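연구소 소식

양팔 작업셀 그리퍼 및 카메라 비교 시험, 시뮬레이션 단계 마무리

Dirwood 자동화기술센터는 Emville 실증동에 도입할 양팔 작업셀의 말단 장치와 카메라 구성을 정하기 위하여 지난겨울부터 비교 시험을 진행해 왔습니다. 시험은 시뮬레이션 단계와 실기 단계로 나뉘며, 이번 호에서는 시뮬레이션 단계의 진행 경과와 주요 결과를 회원 기관에 알려 드립니다. 본 내용은 2023년 3월 20일 열린 기술운영회의에 보고된 자료를 간추린 것입니다.

추진 배경

센터가 현재 운용하는 단일 팔 작업셀은 소형 용기의 이송과 정렬에는 무리가 없으나, 한 팔이 물건을 들고 있는 동안 다른 물건의 위치를 바로잡아야 하는 작업에는 한계가 있었습니다. 회원 기관에서도 컵이나 시료 용기처럼 벽이 얇고 입구가 열린 물건을 두 팔로 나누어 다루는 작업에 대한 문의가 꾸준히 접수되었습니다. 이에 센터는 양팔 구성을 전제로 그리퍼 후보를 다시 검토하기로 하고, 장비를 구매하기 전에 가상 작업셀에서 먼저 비교하는 절차를 택하였습니다.

시험을 총괄하는 Chidubem Isah 책임연구원은 "실기에서 손가락 한 벌을 바꾸어 다시 보정하려면 반나절이 걸리지만, 가상 환경에서는 같은 조건을 그대로 두고 손가락만 교체할 수 있습니다. 후보를 줄이는 단계에서는 이 차이가 매우 큽니다"라고 설명하였습니다.

비교 대상과 조건

그리퍼 후보는 모두 평행 개폐 방식이며, 손가락 형상과 최대 개폐 폭에 따라 여섯 가지 구성으로 나누었습니다. 내부에서는 짧은 손가락 계열을 Briem, 끝으로 갈수록 가늘어지는 계열을 Veroneck이라는 과제명으로 부르고 있습니다. 두 계열은 제어기와 손목 체결부를 공유하므로, 시험 결과의 차이는 손가락 형상과 개폐 폭에서 비롯된 것으로 볼 수 있습니다.

시험 과제는 작업대 위에 놓인 작은 컵을 집어 지정 위치로 옮기는 동작을 기본으로 하였습니다. 컵의 초기 위치는 144개 배치로 정하고, 구성마다 1,000회의 시행을 반복하였습니다. 집는 방법은 바깥 면을 양쪽에서 감싸는 방식과 손가락 한쪽을 컵 안으로 넣어 벽을 잡는 방식으로 구분하여 기록하였습니다. 두 방식은 접근 각도와 필요한 여유 공간이 서로 다르며, 옆에 다른 컵이 있을 때 그 차이가 특히 뚜렷하였습니다.

카메라는 작업대 전체를 내려다보는 고정 시점과 손목에 부착하여 손가락 사이를 보는 시점의 두 가지를 두었습니다. 각 시점을 단독으로 사용한 경우와 두 시점을 함께 사용한 경우를 따로 시행하여, 제어기가 받는 영상의 차이가 파지 결과에 어떤 영향을 주는지 살폈습니다.

주요 결과

바깥 면을 감싸는 방식에서는 Briem 계열이 전반적으로 안정적인 결과를 보였습니다. 손가락이 짧아 접촉 시 흔들림이 적었고, 컵을 든 채 팔꿈치 자세를 바꾸는 동작에서도 컵의 기울어짐이 작았습니다. 반면 컵 벽을 잡는 방식에서는 Veroneck 계열의 진입 실패가 적었습니다. 끝이 가늘어 컵 입구에 걸리는 경우가 드물었기 때문입니다. 다만 이 계열은 이동 속도를 높이면 컵이 손가락을 축으로 도는 현상이 관찰되어, 속도 상한을 별도로 둘 필요가 있습니다.

카메라 구성에서는 고정 시점만으로도 컵의 대략적인 위치를 찾는 데 충분하였으나, 팔의 상완부가 컵을 가리는 배치에서 오차가 커졌습니다. 손목 시점은 마지막 접근 구간의 정렬에 효과적이었지만, 물체가 시야 가장자리로 벗어나면 탐색 동작이 길어지는 단점이 있었습니다. 두 시점을 함께 사용한 구성은 이러한 약점을 상당 부분 보완하였으며, 기술운영회의에서도 실기 단계의 기본 구성으로 채택되었습니다.

제어기 항목에서는 위치 제어와 임피던스 제어를 비교하였습니다. 정해진 경로를 따라가는 정확도에는 큰 차이가 없었으나, 손가락이 컵 가장자리에 닿는 순간의 접촉력은 임피던스 제어에서 낮게 유지되었습니다. 다만 시뮬레이션의 접촉 모형은 실제 재질의 마찰을 완전히 반영하지 못하므로, 이 항목의 수치는 실기 결과가 나온 뒤에 함께 공개할 예정입니다.
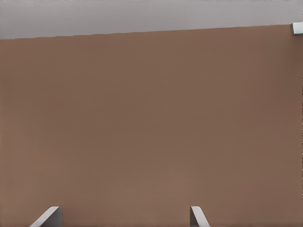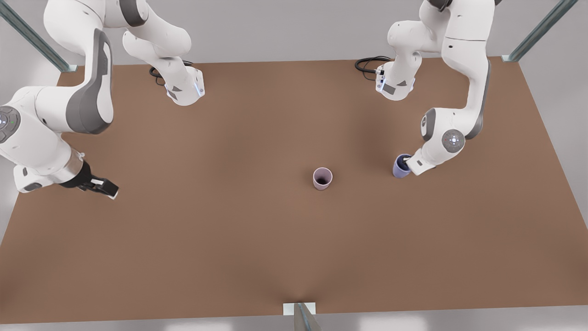
Emville 양팔 작업셀 시뮬레이션 화면

실기 단계 일정 및 협조 요청

실기 시험은 6월에 Emville 실증동에서 시작합니다. 시뮬레이션에서 비교한 여섯 가지 구성 가운데 계열별로 하나씩을 선정하여 제작하며, 손목 체결부의 도면은 회원 기관이 보유한 장비와의 호환 여부를 확인할 수 있도록 사전에 배포합니다. 도면을 검토한 기관은 체결 규격과 배선 위치에 관한 의견을 센터 기술지원실로 제출하여 주시기 바랍니다.

아울러 실기 단계에서는 회원 기관이 제공하는 용기를 시험 대상에 추가할 수 있습니다. 신청 시에는 용기의 외경, 높이, 벽 두께와 재질을 기재하고, 파손에 대비하여 같은 용기를 여분으로 함께 보내 주셔야 합니다. 내용물이 든 용기는 이번 시험에서 다루지 않습니다. 뚜껑이 있는 용기는 뚜껑을 분리한 상태로 시험하며, 개폐 동작에 대한 평가는 후속 과제에서 별도로 검토합니다.

가상 작업셀의 설정 파일과 컵 배치 목록은 회원 기관에 한하여 열람할 수 있습니다. 열람을 원하는 기관은 담당자 성명과 사용 목적을 적어 신청하시면 되며, 설정을 수정하여 자체 시험에 활용한 경우에는 변경 항목을 센터에 알려 주시기 바랍니다. 카메라 보정값은 실기 장비의 설치가 끝난 뒤 갱신본으로 교체됩니다.

문의: Dirwood 자동화기술센터 기술지원실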